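Print this article
E-mail this article

3. Cell Setup and Maintenance

3.1 Mechanical layout

The key-handling cell, called Ragab in the project records, is a two-arm station built inside an enclosure of aluminum extrusion. Both arms are bolted through black mounting plates to one rail at the front of the work surface, so that their positions relative to each other are fixed by a single part. An earlier layout had each arm on its own stand. The stands drifted apart by small amounts whenever the cell was moved, and the arm-to-arm calibration had to be repeated each time. With the common rail, calibration is repeated only after a mounting plate has been loosened.

The work surface is a dark red-brown marble with white veins, and the walls carry a gray leaf-patterned paper. Both were chosen as difficult backgrounds for the wrist cameras. Thin metal parts such as split rings are easily confused with a bright vein, and a key lying flat gives a weak outline at low camera angles. The fixture set for this task is a flat gray perforated ring plate with a yellow grip, several small split rings, and tagged keys. Figure 4 gives the wrist view used to check the placement of these parts at setup. 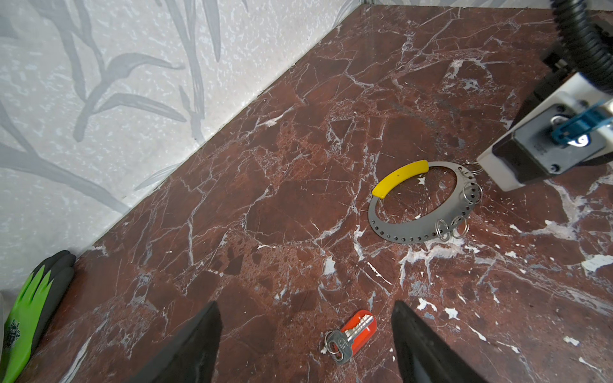 Figure 4. Wrist camera view between the gripper fingers, with tagged key, ring plate and second arm.

Parts are placed by hand without a jig. The operator checks that both fingertips and the key are inside the wrist view, and that the other arm can reach the plate without its housing crossing the line between camera and key. If either condition fails, the plate is moved and the arms are left where they are.

3.2 Finger inspection and replacement

The fingers are the parts that wear fastest. Each is a tapered black jaw held to a bracket at the wrist. The cell control software, Gridex, counts gripper closings and requests an inspection every 2850 closings. The count is kept separately for each arm, as the two do not share the work evenly.

Inspection is done with the arm parked and the drive power off. The tips are wiped and viewed from the side against a light card. A tip is rejected if light passes between the closed jaws anywhere in the last part of the taper. Fingers are replaced in pairs, even when only one is worn, and the zero position of the jaw is then taught again. In the period covered by this paper, 11 pairs were replaced. Most were rejected for rounding of the tip, which has little effect on grasping a key blade but makes it difficult to enter a split ring.
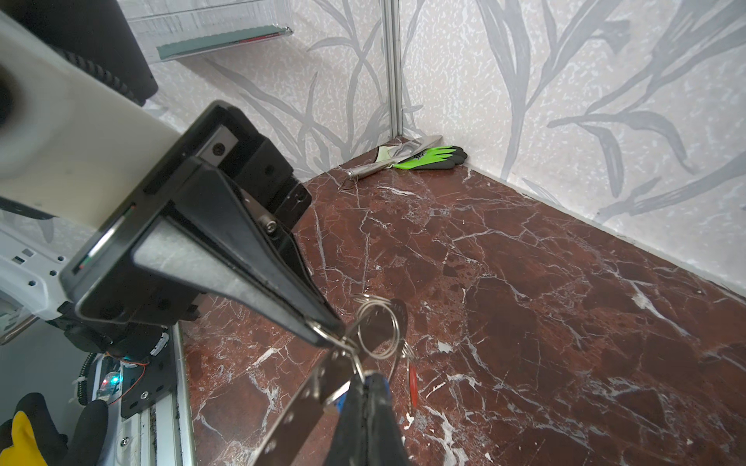

Bracket screws are checked at the same inspection. A loose bracket produces a fault that is hard to tell from poor camera calibration: the jaw arrives beside the ring by a constant offset, and the offset changes sign when the wrist is turned over. We therefore check the screws first and open the calibration procedure only if all of them are tight. Before this order was adopted in March, the cell was recalibrated several times for what was later traced to a single screw.

Gloves are worn when handling the fingers and when wiping the marble. Solvent is not used on the surface, as it leaves dull areas that alter the reflections seen by the wrist cameras.

3.3 Cable routing

Cables to each gripper run in black corrugated conduit along the outside of the arm. The length of the free loop is a compromise. A short loop pulls on the wrist connector at full reach, and a long one can swing into the space of the other arm when both grippers work close together near the middle of the table.
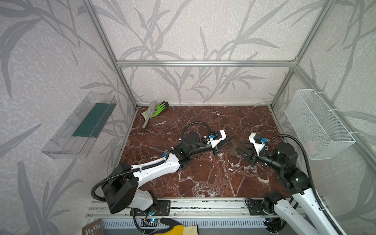 Loop length is set with both arms in the meeting pose, the fingers facing each other across a small gap. Each wrist is then turned slowly through its full range while the operator watches for contact between conduit and elbow. The clamp is tightened only after a complete turn in both directions. This check takes 600 seconds for the pair and is repeated after any conduit is removed.

Conduit supplied by Retonik was used on both arms at first. It was replaced on the right arm with a softer type from Otier after the original cracked near the elbow. No further cracking was found on that arm in the next 200 hours of operation. The left arm kept its original conduit for the whole period, and its connector was reseated once after an intermittent loss of the wrist camera signal.

Print this article | E-mail this article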